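FOR IMMEDIATE RELEASE
Press contact details at the bottom

Bitcombe opens bag and soft goods repair counter, Tuesday drop-off from 7:30 AM

BITCOMBE – Got a backpack with a dead zipper? Bring it in. The Drundar repair shop is opening a walk-in counter this May for bags, pouches, covers and pretty much anything else soft that holds stuff. No appointment. No membership. Drop it off, get a ticket, come back when we text you.

The counter is at the front of the old Gemen hall, left of the stairs, same door as the shoe people. Look for the green sign. Parking behind the building, free for the first hour, then it's the town meter.

Drundar has done bag repair by mail for 7 years. Last year 2285 items came through the mail room, and 781 of those were the same job, a seam that opened up along the rim or the base. Small fix, mostly. But people were paying more in postage than for the sewing, and a lot of local customers asked why they had to mail a bag to a shop they could walk to. Fair point. So, a counter.

What we take

Backpacks, day packs, totes, gym bags, camera pouches, lunch bags, instrument covers, stroller bags. Fabric or soft synthetic. Patched before by somebody else is fine. Ugly is fine.

What we dont take: hard suitcases, full leather, anything with a battery sewn in. Also please no wet tents. We have no room to dry them and the hall has asked us nicely.

How it works

Every item gets looked over on the table before it gets a price. Empty, pockets checked, then the rim, the tabs, the base. Black bags take longest – dark thread on dark cloth, and you can miss a split seam completely unless you run a thumb along it. The tables are light wood for that reason, a black edge shows up against it much better than on the gray tops we used in the mail room.

Soft black fabric also hides creases, and a crease can pass for a worn line if you're in a rush. Staff will smooth it out and look twice before writing anything on the ticket.

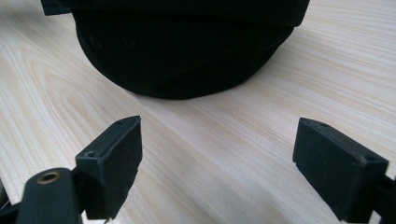 Prices and turnaround

Flat fee for one seam, one zipper pull or one strap end is $7. Full zipper replacement is $55, any length, color matched as close as we can get. Anything bigger gets a written quote and we wont start till you say yes. If you say no you owe nothing, pick it up whenever the counter is open.

Turnaround is one week for the flat fee jobs. Zippers, two weeks, maybe longer before school starts in the fall. Rush service is not offered at this time, please dont ask the counter staff, they can't do it.

Payment is by card or cash at pickup. Checks only from schools and clubs.

Thread, tape and parts

Zippers and webbing come from Sotiropoulos, same supplier as the mail service. Black, navy, olive and tan are kept in stock. Other colors get ordered once a month, so a bright orange zipper could add a few weeks. You can bring your own parts if you have them, price stays the same.

Buckles are trickier. Old ones often have no match any more, and both halves may have to be swapped. That gets quoted seperately.

From the shop

"Most of what gets thrown out has one bad seam. The rest of the bag has years left in it. We'd like to see it before the trash does," the shop said in a statement.

Before you come

Please empty the bag. All of it, the little inside pocket too. The shop is not responsible for anything left in there. Shake out crumbs and sand. Wash it if it's washable and let it dry all the way. Put a piece of masking tape next to the problem spot if it's hard to find, it saves everybody time. If there's more than one spot, more tape.

Tags with your name can stay on. Key rings and charms, take off.

Hours

The counter is open Tuesday, 7:30 AM to 6 PM. One day a week to begin with, a second day may be added after the summer depending on how many bags show up. Mail-in service continues as before, same address, same form.

Large lots (school teams, bands, scout groups) should call ahead so there's shelf space. More than ten pieces counts as a large lot.

Media

Reporters and photographers are welcome on opening day before 9 AM, while the line is short. Please check in at the counter first. Customers' bags may be photographed with the customer's ok only.

Contact: Drundar repair shop, press desk, Gemen hall, Bitcombe. Phone calls are returned afternoons.

###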